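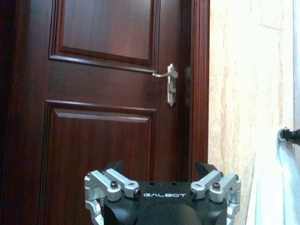

Unidad 6. Puertas interiores de paso: partes, herrajes y mantenimiento

Módulo de carpintería de interiores, primer curso
Escuela taller Siregar, aula de banco

Material necesario para la clase del martes: lápiz de carpintero, metro, escuadra, destornilladores plano y de estrella, cuaderno de taller. Los que no entregaron la ficha de la unidad anterior la traen también.

1. Vocabulario básico

Hoja. La parte móvil de la puerta. Puede ser lisa, plafonada o vidriera.

Cerco. La pieza fija que recibe la hoja. Lleva el galce o rebaje donde la hoja hace tope.

Precerco. Bastidor de madera basta que se recibe en la obra antes que el cerco. Con la puerta terminada no se ve.

Jambas o tapajuntas. Molduras que cubren el encuentro entre el cerco y la pared. En unas casas llaman jamba al tapajuntas y en otras al montante del cerco. En los apuntes usaremos siempre tapajuntas para la moldura.

Plafón. Panel encajado o aplicado en la hoja, más grueso en el centro o enmarcado por una moldura.

Peinazo. Travesaño horizontal de la hoja. Hay peinazo superior, inferior e intermedio. El intermedio separa los plafones y suele quedar cerca de la altura de la cerradura.

Larguero. Pieza vertical de la hoja. El larguero de cierre lleva la cerradura y el de colgar lleva las bisagras.

2. La hoja plafonada

La puerta plafonada tradicional se arma con largueros y peinazos macizos unidos a caja y espiga, y los plafones van sueltos en una ranura. Sueltos quiere decir sin cola. La madera del plafón se mueve con la humedad y, si se encola, acaba rajando el panel o abriendo los ensambles.

En las puertas de serie el plafón puede ser una moldura pegada sobre un tablero continuo, o estar prensado en la misma chapa. A simple vista se confunden. Para distinguirlas se mira el canto superior con la hoja descolgada, y si no se puede descolgar, se golpea con los nudillos en el peinazo y en el plafón y se compara el sonido. El golpe orienta, pero no sirve como prueba única.

La veta ayuda también. En una hoja maciza la veta corre vertical en los largueros y horizontal en los peinazos, con una línea de junta visible donde se encuentran. Si la veta sigue vertical sin interrupción por toda la cara, hay que sospechar de chapa o de una imitación.

3. La manilla y la placa

El juego de manillas con placa larga tiene estas piezas: dos manillas, dos placas, un cuadradillo que atraviesa la cerradura, los tornillos y, según el modelo, la bocallave o la condena.

La bocallave es el hueco para la llave. La condena es el mando pequeño que se gira con los dedos, habitual en baños. Las dos van en la parte baja de la placa y de lejos se parecen bastante. Antes de pedir un recambio hay que comprobar cuál de las dos lleva la puerta, por las dos caras.

Medidas que se toman siempre, con la manilla desmontada:

- Lado del cuadradillo.
- Distancia entre el eje del cuadradillo y el eje de la llave o condena.
- Distancia del canto de la hoja al eje del cuadradillo (entrada o aguja).
- Grueso de la hoja.
- Alto y ancho de la placa vieja, para saber qué marca dejará en el barniz.

La última se olvida mucho. Una placa nueva más estrecha que la vieja deja a la vista un cerco de otro tono y los agujeros antiguos.

4. Manilla caída: revisión

En reposo, la manilla queda horizontal. Cuando se queda baja se revisa en este orden:

1) Prisionero flojo. Se aprieta con llave Allen o destornillador, según modelo.
2) Cuadradillo corto o gastado. Se saca y se mira si tiene las aristas redondeadas.
3) Muelle de la placa, si lo lleva.
4) Muelle de la cerradura. En este caso se desmonta la cerradura y se cambia entera.

No se aprietan a fondo los tornillos de la placa sin probar antes la manilla. Una placa forzada contra la hoja frena el giro y parece avería de muelle.

5. Limpieza y repaso del barniz

Polvo con paño seco, con atención a las molduras y a las ranuras del tapajuntas. Después, paño bien escurrido con agua y una gota de jabón neutro, siempre en el sentido de la veta, y secado inmediato. No se usa amoniaco ni estropajo. En los herrajes, paño seco; el limpiametales mancha la madera de alrededor.

Para los arañazos finos en barniz brillante, cera del tono. Se prueba primero en el canto de la hoja. Si el arañazo llega a la madera hay que lijar, teñir y barnizar, y en un acabado brillo el parche casi siempre se nota - lo vemos en la unidad de acabados.

6. Práctica

Por parejas, tres puertas del pabellón Futthorpe. En cada una: croquis acotado de la hoja con los nombres de todas las partes, medidas de la manilla según el apartado 3 y estado del barniz. Indicad si la hoja es maciza o chapada y en qué os basáis.

Un dato para el croquis: la puerta del almacén tiene un hueco de 646 mm entre cercos. No coincide con ninguna medida de catálogo, así que la hoja se hizo a medida. Calculad el ancho de hoja dejando 3 mm de holgura por lado y comprobadlo después con el metro.

El juego de manillas para desmontar está en el cajón rotulado Bidotbridge. Se devuelve completo, con los tornillos en su bolsa. Quien falte a la práctica la recupera en el turno de tarde.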